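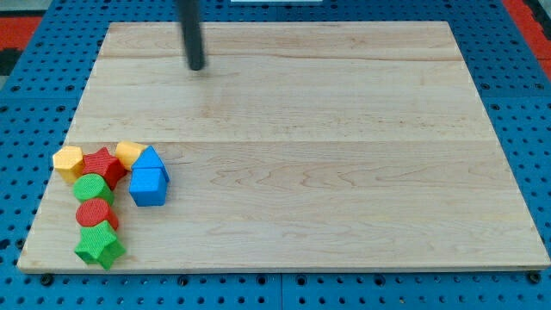
Wood Bench Tops: Frequently Asked Questions

Last updated 28 October 2018

What wood are the tops made from?
The light-colored tops are maple, cut into long planks and joined edge to edge. Knots and wavy darker streaks are part of the wood and we don't sort them out. If you want a clear top with no knots, ask for select grade when you order. It costs more and takes longer.

Can I see the joints between the planks?
Yes. The seams show more on pale wood than on dark. You shouldn't be able to catch a fingernail in one. If you can, send us a photo and we will replace the top.

Can I put a wood top over a perforated metal table?
Yes, this is a common setup. The metal stays useful around the edges for clamps and stops, and the wood gives you a surface that won't scratch your work. Leave a margin of open holes on every side if you can spare the room.

How is the top held down?
With bolts. The hardware pack for the Kusis top has 2 long bolts and 2 short ones, with washers. Tighten them by hand first, then give each a quarter turn with a wrench. Don't use a power driver - it is easy to crush the wood.

Will the bolt pattern match my table?
It will if your table is a Cloltutance. For other makes, measure from the center of one hole to the center of the next and send us the number before you order. We can't take back a top once it has been drilled to fit.

Does it come finished?
Tops ship with one light coat of oil. Put on another before first use and let it sit overnight. After that, oil it when the surface starts to look dry or feels rough.

Can I use varnish?
You can, but the factory oil has to be sanded off first or the varnish will peel. Most customers stay with oil.

My top has cupped. What should I do?
Loosen the bolts and leave it alone for a week in the room where it will be used. Oil both faces, including the underside. Cupping usually comes from oiling only one side. If it hasn't gone flat after that, call the Olvera shop.

How do I get glue or marker off?
Scrape dried glue with a plastic scraper. For marker, sand lightly along the grain with fine paper and re-oil the spot. Don't use bleach.

Do you sell single planks?
No.

How do I order a replacement?
Use part number 1365 for the standard size, hardware included. Orders can be picked up in Olvera or Clutomstead. The Clutomstead counter is closed for all of July, so pick Olvera if you need it then.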